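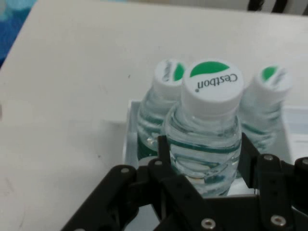

Figure 7.1 Bottled water in a shallow white tray. The brand name is printed on top of the cap.

Chapter 7
The Bottle and Its Cap

Most readers of this book will have a plastic water bottle within reach. Some will be drinking from one while they read, and a few will have used it to hold the page open. It is a hard object to take seriously. It costs very little, it holds something that also comes out of the wall, and its working life may be over before the bus arrives.

In Chapter 6 we looked at the carton, which at least has the decency to look designed. The bottle hides its work better. A clear bottle seems to be hardly there at all, a bit of water that happens to be standing up. Yet every part of it has been argued over by people who were paid to care: the slope of the shoulder, the grooves down the side, how many turns it takes to get the cap off. This chapter is about those arguments, and about what you can learn from an object before you throw it in the bin.

Start with the walls. The middle bottle in Figure 7.1 has a ridged shoulder, and its body also shows horizontal grooves. It is tempting to call this decoration, and marketing departments have been known to encourage the idea. The main job of a groove is stiffness. A flat sheet of thin plastic bends whichever way you push it. Fold or ripple the same sheet and it puts up a fight. You can try this with a piece of writing paper held by one short edge: it flops. Crease it lengthways into pleats and it will hold itself out straight, and even carry a pencil if you are not greedy about the pencil.

Ripples that run around a bottle work in the same spirit. They help the wall keep its round shape when a hand closes on it. They also let the maker use less plastic, a saving that is usually announced on the label as a kindness to the planet and in the annual report as something else. We shall come back to wall thickness in Section 7.3, where you will be asked to cut up several bottles with kitchen scissors. Please read the note on sharp edges first. It was added after the second edition.

Next, the top. Packaging people speak of the "finish", by which they mean the threaded neck, although in glassmaking days it was the last part of the bottle to be made and now, with plastic, it is the first. The name stayed where it was. A modern drinks bottle begins as a short thick tube, rather like a test tube with a screw thread, and the body is blown out from it while the plastic is soft. The neck is left alone during all this. That is why it feels so much more solid than the rest, and why a crushed bottle so often has a perfect neck sticking out of the wreckage.

On that neck sits the cap, and the cap has more to do than people suppose. It must seal well enough to survive a lorry journey. It must show whether someone has been there before you. It must come off in the hand of a person with sore thumbs, and it must not come off in the bag of a person with a laptop. These demands do not get on with each other, and every cap on sale is a truce.

It is also the only part of the bottle you see when you look straight down into a box. Shops know this and so do makers. The caps in the figure are white with a patch of green, and the middle one carries the name C'estbon in black letters. From the viewpoint of Figure 7.1 the name is upside down. There is no right way up for a round cap on a round bottle, which has not stopped anyone from trying to find one. Colour does better. You can pick out a green half-circle from any side, at a distance at which no lettering would be any use.

A case from practice

When the Pramska water company changed its cap some years ago, it asked a designer called Bronwyn Nepia to watch people open bottles. She sat in a canteen from November until spring and recorded 392 openings, mostly of Pramska's own still water and a rival called Wavura. Her notes are a good cure for anyone who thinks there is one way to open a bottle. People held the cap and turned the bottle. People used a sleeve, a teaspoon handle, their teeth. In 40 of the openings the person gave up and handed the bottle to somebody else, who in most cases opened it at once and was insufferable about it.

Pramska had expected her to recommend a bigger cap. She recommended deeper ridges on the existing one and a softer shoulder on the bottle, so that the holding hand could get a proper grip without squeezing water over the table. "Everyone looks at the hand that turns," she wrote. "The other one is doing half the work." The change took some 200 trial mouldings to get right. The company put the credit for it on a poster, under a photograph of a mountain.

We shall use her study again in Section 7.4, and you will need your own copy of her record sheet from the back of the book.

Before you go on

Find a full, unopened water bottle, of any make. Stand it on a table and look at it from directly above, then from the side. Write down what you can tell about the maker from each view. Now hold it as if to open it, and stop. Make a note of where each finger has landed and which features of the bottle it is touching.

Then open it, paying attention to the moment when the seal gives way. You may drink the water. Keep the bottle and the cap, as both are needed for Section 7.2, and put your name on them if you share a kitchen.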